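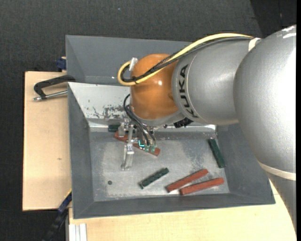

Brazo KUKA con pinza de dedos metálicos sobre un cajón con barras rojizas y verde oscuro.

Erkadier: planificación de agarres para piezas largas en cajón

17 de abril de 2024
Por Anderson Batista

Coger una barra de un cajón es un trabajo que cualquier persona hace mirando hacia otro lado. Un robot necesita para lo mismo un modelo de la pieza, un modelo del cajón, un modelo de sí mismo y una buena razón para elegir esa barra y dejar en paz a la que tiene debajo. Erkadier se ocupa de las cuatro cosas. De la conversación con producción cuando se para la línea se sigue ocupando usted.

Erkadier es un paquete de software para vaciado de cajones con piezas alargadas: barras, perfiles, tubos, tacos cortados a medida. Recibe una nube de puntos o una imagen de profundidad, devuelve una lista ordenada de agarres con su trayectoria completa y se la pasa al controlador del robot. Lo hemos desarrollado en Genow después de varios proyectos en los que escribimos el mismo planificador desde cero, cada vez con otros errores.

Qué hace

Localización de piezas. El módulo de percepción busca el eje de cada barra antes que sus caras. En piezas alargadas el eje aguanta mucho mejor las oclusiones: si la propia pinza o la barra vecina tapan el centro, los dos extremos suelen bastar para colocarla. Cuando solo asoma un extremo, Erkadier marca la pieza como dudosa y la deja para el final. Hay clientes que nos piden que sea más valiente. Existe un parámetro para eso, se llama umbral_confianza, y en el registro queda anotado quién lo cambió y cuándo.

Clasificación por color. Se pueden definir familias por color dentro del mismo cajón y asignar a cada una un destino, un orden o una orientación de salida. Las familias se enseñan con unas pocas capturas tomadas bajo la luz de la célula. Insistimos en lo de la luz de la célula, porque en marzo recibimos un juego de muestras fotografiado sobre la mesa de un despacho, junto a una ventana, con una planta.

Selección del agarre. Cada candidato recibe una nota según la distancia a las paredes, el espacio libre para los dedos, la inclinación de la pieza y lo que pasaría con las vecinas al levantarla. Dos barras que casi se tocan por un extremo y se abren por el otro se cogen por el lado abierto. Una barra apoyada contra una pared inclinada se puede coger igualmente, pero el planificador comprueba primero si la pinza cabe entre la pieza y la chapa. Parece una obviedad y es la causa de la mayoría de los dedos doblados que tenemos en el cajón de los recuerdos.

Trayectoria. El plan incluye aproximación, cierre, extracción y salida por encima del borde. La comprobación de colisiones cubre el brazo entero y no se limita a la herramienta, y aquí entran también los cables. El usuario dibuja el paquete de mangueras como una cadena de cápsulas con holgura, una geometría bastante fea que funciona muy bien. Los planificadores que ignoran las mangueras encuentran trayectorias preciosas, cortas, elegantes, y luego alguien tiene que ir a comprar mangueras.

Recuperación. Si el agarre falla, Erkadier vuelve a capturar, compara con la toma anterior y decide si repite, cambia de pieza o pide ayuda. El número de intentos por pieza viene fijado en dos. Se puede subir. La experiencia dice que el tercer intento sirve sobre todo para empujar la barra a un rincón peor.

Lo que no hace

No agita el cajón. No separa piezas soldadas, pegadas o enganchadas por un gancho que según el plano no existía. No corrige una calibración mano-ojo hecha con prisas, aunque sí la detecta y lo dice con un mensaje que hemos procurado redactar con educación. Tampoco sustituye a la función de seguridad de la célula: todo lo que planifica Erkadier es movimiento de proceso, y el paro de emergencia va por su camino, como debe ser.

Piezas muy brillantes: depende de la cámara. Mándenos capturas antes de comprar y le diremos lo que hay. Piezas transparentes: no.

Instalación

Se entrega como servicio para Linux con interfaz web. El modelo del cajón se crea introduciendo las medidas interiores y el ángulo de las paredes, o importando un archivo STEP si el fabricante del cajón ha tenido el detalle de conservarlo. Un consejo que damos en todas las puestas en marcha: sujete el cajón. Unos sargentos contra el tablero hacen por la repetibilidad más que muchas semanas de ajuste, y cuestan menos que nosotros.

La comunicación con el robot va por un adaptador que se compila para cada controlador. Los adaptadores disponibles y sus versiones se consultan en el momento del pedido; preferimos confirmar el suyo por escrito antes que publicar aquí una tabla que envejece mal.

Para quien quiera meter mano, hay una API en Python y otra en C++. La de Python es la que usa todo el mundo. La de C++ la mantiene Tarcísio Paiva, que contesta los tíquets el mismo día y con un nivel de detalle que a veces requiere café.

Módulos opcionales

Quintana: simulador fuera de línea. Genera cajones desordenados con física de cuerpos rígidos y ejecuta el mismo planificador que irá a planta, con los mismos parámetros. Permite dejar corriendo un lote de 300 cajones durante la noche y encontrarse por la mañana un informe con los agarres rechazados, agrupados por motivo. El motivo más frecuente suele ser «pared».

Wivbridge: pasarela de datos hacia el sistema de planta. Publica piezas extraídas, fallos y tiempos de planificación. Si su responsable de planta quiere un semáforo en una pantalla grande, esto es lo que pinta el semáforo.

Datos para impacientes

Entrada: nube de puntos organizada o imagen de profundidad, con color opcional (obligatorio para familias por color).
Salida: lista de agarres puntuados y trayectoria articular con marcas de tiempo.
Parámetros expuestos al usuario: 33. Los que se tocan de verdad son dos, umbral_confianza y holgura_dedos.
Herramientas admitidas: pinzas de dedos paralelos o articulados, ventosas, imán. Las pinzas a medida se describen con un archivo de geometría y una lista de estados abierto/cerrado.
Registro: captura, plan elegido y planes descartados de cada ciclo, con reproducción paso a paso.
Idiomas de la interfaz: español, portugués e inglés.

Licencia y soporte

La licencia es por célula y no caduca. El primer año incluye actualizaciones y soporte remoto; después se renueva o se queda con la versión que tenga, que seguirá funcionando sin mandarle avisos lastimeros. Quintana se licencia por puesto y Wivbridge por planta.

Antes de presupuestar pedimos el plano de la pieza, las medidas del cajón, una descripción de la pinza con su recorrido y unas cuantas capturas del cajón tal como llega de verdad, con su suciedad y sus rayas. Los fondos gastados y con manchas no nos asustan, el sistema aprende el cajón vacío tal como está. Con ese material hacemos una prueba en Quintana y devolvemos el informe completo, incluidos los casos en que el resultado sale feo. Si sale feo en la mayoría, se lo diremos también, y probablemente le propondremos cambiar los dedos de la pinza antes que el software.

Para solicitar la prueba, escriba al equipo comercial de Genow indicando «Erkadier, piezas largas» en el asunto y adjunte las capturas sin recortar.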